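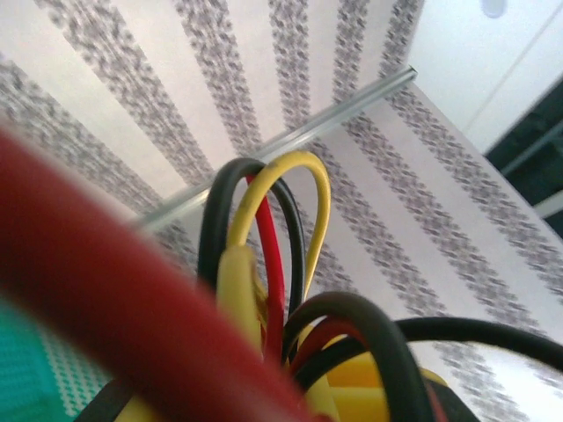
Vol. 3, p. 85

Wire colour, in low-voltage work, is the use of coloured insulation to tell one conductor from another. Red, black and yellow often share a bundle. Red is commonly said to be positive and black negative, though the colour alone proves neither. Yellow is worse – its meaning varies from maker to maker. Urbonaitė's claim that colour "prevents most faults" rests on 66 repairs at one workshop, Kasard, and has not been repeated. See also: Insulation; Sleeving.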